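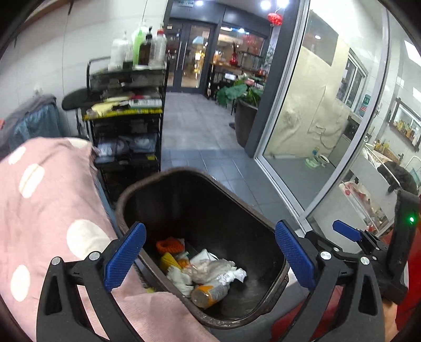

What is the Polbridge Room Litter Set for?

It is for the study of what people throw away in the rooms where they sleep, eat and work, and of how that waste might be sorted before it leaves the room.

POLBRIDGE ROOM LITTER SET
README and data card
Last revised 27 January 2021

Summary

The set holds 688 records of waste bins in lived-in rooms. Each record consists of one or more pictures of a bin and its surroundings, a list of the items that can be made out inside, and a short note on the furniture and fabrics nearby. The rooms are in two places: the Grimshaw residence in Polbridge and a group of rented flats in Andau. Kitchens are included only where the kitchen and the living space share a room.

The set is issued by the Polbridge Household Waste Study. It is intended for local authorities, housing providers, schools and researchers with an interest in small-scale waste. It may also be of use to those who design bins.

Contents of the folder

readme.txt — this document
records.csv — one row per bin
items.csv — one row per item, joined to records.csv by the field bin_ref
rooms.csv — one row per room, with furniture and floor notes
pictures — a folder of image files named by bin_ref
changes.txt — a list of corrections made since first issue

The picture at the head of this card shows the sort of material that the item list is meant to cover. The entries for it are a fruit sleeve (orange mesh foam), a yellow wrapper or peel, a small orange scrap, folded white paper, a crumpled translucent bag, two entries for tissue, and a clear plastic bottle with an orange and grey-white label. The yellow piece has been given the class "unsure", as it could not be settled from the picture. The room note for the same bin records a spotted pink cloth beside it and a black multi-tier trolley.

Item classes

Every item is given one of 10 classes:

paper and card
tissue
plastic bottle
plastic bag or film
foam packaging
food waste
metal
glass
textile
unsure

The class describes what an item is made of or, for bottles and bags, its form. It does not say whether the item can be recycled. Collection rules differ between Polbridge and Andau, and they changed in Polbridge in November, while the work was still under way. Users who need a "recyclable" field should build one from the rules of their own area.

"Unsure" is a proper class and should be kept in any count. It is used where an item is folded in on itself, lies mostly under something else, or could fairly be read in two ways. Earlier drafts of the set placed such items in the nearest likely class. The practice was stopped after checking showed that peel and yellow film were being confused in both directions.

How items were listed

Items were listed from the pictures. No bin was emptied for the purpose, and nothing was weighed. It follows that the list covers only what can be seen from above, and that a bin with a deep pile will be under-reported. Shallow piles are reported more fully. The field "floor_visible" states whether any part of the bottom of the bin can be seen, and may be used to select the records in which under-reporting is likely to be small.

A torn item in several pieces is listed once where the pieces plainly belong together and separately where they do not. Tissue is the usual difficulty. Two wads lying apart are given two entries, even if they may have come from the same sheet.

Labels on packaging are described by colour. Brand names have been left out of the item list, and addresses, prescriptions and handwriting have been masked in the pictures.

The bins

Bins were taken as found. They range from small desk baskets to kitchen bins of up to 40 litres. For each one, records.csv gives the colour, the material where known, the shape of the opening and whether a liner is present. The field "liner" takes the values yes, no and not clear. Dark bins account for a large share of the "not clear" entries, since a black liner against a dark wall is difficult to tell apart from the wall itself.

Rims, lids and pedals are recorded separately. A bin with a swing lid was recorded only when the resident had already taken the lid off.

Room notes

The room notes were added at the request of Grimshaw, where staff wished to know what bins are placed beside. They list the nearest furniture and any fabric within reach of the bin — bedding, curtains, covers, clothing on a chair. Notes are kept short and use general words. "Cloth" is preferred to "blanket" or "sheet" unless the use is beyond doubt, and "covered furniture" is used where a drape hides the piece beneath.

Trolleys, shelves and stools are noted by colour and form. What is kept on them is left out.

Checking

A sample of 100 records was listed a second time by a different member of the study. Differences were discussed and the agreed entry was kept, with the first entry preserved in the field "class_before". The most common change was from "tissue" to "paper and card". The remaining records have been read once only.

Known limits

The rooms are small and many are occupied by one person. The set should not be used to estimate waste from family homes.
Food waste is thinly covered, as residents at both sites have a separate caddy.
Glass is rare in the Andau records. A bottle bank stands outside the entrance there.
Clear plastic is easily missed against pale paper. Bottles without a label are affected most.
Repeat pictures of the same bin share a room_ref. They should be kept together when the set is divided into parts.

Consent and withdrawal

Residents agreed in writing to the pictures and to their release. A resident may withdraw a room at any time by writing to the study office in Polbridge and quoting the room_ref. Withdrawn rooms are removed at the next revision and are entered in changes.txt without further detail.

Terms of use

The set is released under the Cultetti Shared Terms. It may be copied, altered and passed on, provided that the study is credited and that no attempt is made to identify a resident or a room. Commercial use is allowed on the same footing.

Suggested credit: Polbridge Household Waste Study, Polbridge Room Litter Set, revised edition.

Corrections

Corrections are welcome and should give the bin_ref, the item line and the proposed class. Requests to move an item out of "unsure" should state what in the picture supports the change.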